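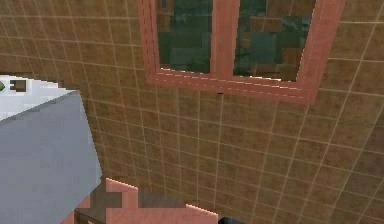 Search this site Go
Home Kitchen Cleaning Workshop Storage

What should you bring to a robot open day if you want kitchen advice out of it? Bring a short list of the chores you dislike most, and ask to see one of them tried from start to finish.

I went to the June open day at Sarkomden, where the demonstrations ran on a simulated room shown on a screen. Carys Vaughan ran the session, which lasted 20 minutes. Most of what I wrote down was about tables and bottles.
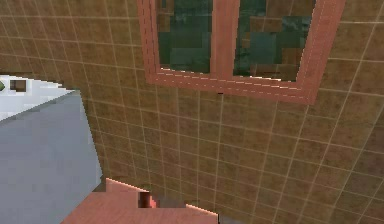

Her first tip was to clear the work area before you start, and to put back only what the job needs. She also said to pick one spot for each item and keep to it. I have done this with my oil and vinegar for years.
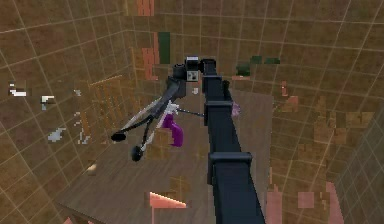 Reaching over things is how most spills start at my house. Carys had us watch the path of the arm and ask what it would pass on the way. With the gripper held clear of the wooden surface like that, there is room to change direction before touching anything. Do the same with a full pan: lift, move across, then lower.

Tall bottles go toward the back, short items in front. Leave a hand's width between them. If you cook with someone else, agree on the spots first. Erick Mussa, who came with me, moved our salt the same evening and I still reach for the old place.
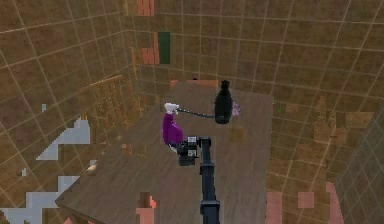
Gripper over the table, black bottle toward the back.

Sessions take 4 people. Ask for a place near the screen.

2 comments 20 shares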